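Chapter 3
Wiping Down: Surfaces, Sprays and Smudges

When I started my first cleaning job, at a community hall in Trimstead, I thought I knew how to wipe a table. You squirt it, you rub it, you go home. Then Mairéad Dolan, who ran the place, crouched down at the far end, looked along the top towards the window and called me over to see. Streaks everywhere! I'd spent the morning moving the dirt from one end to the other.

So this chapter is about the plainest job in the book – getting marks off a flat surface – and we'll take it slowly. You'll need a spray bottle, two cloths (one damp, one dry) and a table you don't mind practising on. A pale one is best, or one with a white sheet over most of it, as every smudge shows.
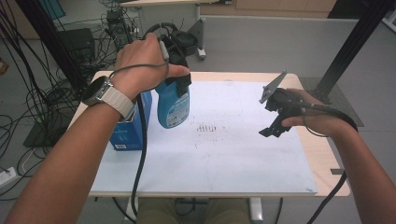

Before you spray anything, read the label. I mean all of it, including the tiny print, because that's where you'll find out whether the stuff has to sit for a bit or come straight off again. Then try a little in a corner. I skipped that once on a painted shelf in Pritdale and I still wince when I think of it.

Small dark marks in the middle of a white surface are good to learn on. Start at the outside of the patch and work inwards, turning the cloth as you go, or you'll end up with a grey cloud twice the size. Exercise 5 has you do it both ways so you can compare.

3.1 What is the mark made of?

Ink, pencil, grease and rubber all look much the same from standing height.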